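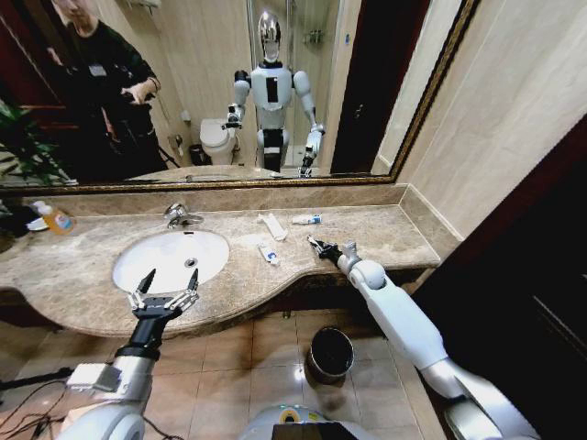 Room Care 2, Unit 3: The Vanity
Instructor: Cường Ung

Read pages on stone surfaces in the Sutherland binder before lab.

Clearing the counter

Small items left out on a marble top get picked up before any cleaner is used. Tubes and packets go together to the right of the basin, labels up, caps closed. The soap bottle stays by the sink with its pump turned toward the bowl. Do not throw out a tube because it looks empty.

Cleaning order

Mirror first, then backsplash, countertop, faucet, and basin last. Use a neutral cleaner on marble. Vinegar and other acids etch it, and the dull spots do not wipe off. With an undermount basin, run the cloth along the underside of the stone edge, where soap collects. On a curved front, follow the edge with the cloth folded flat.

Dry the faucet with a separate cloth.

For next time

Carter Desjardins has the sign-up sheet for the practical in room 256. Allow roughly 3 minutes for the counter.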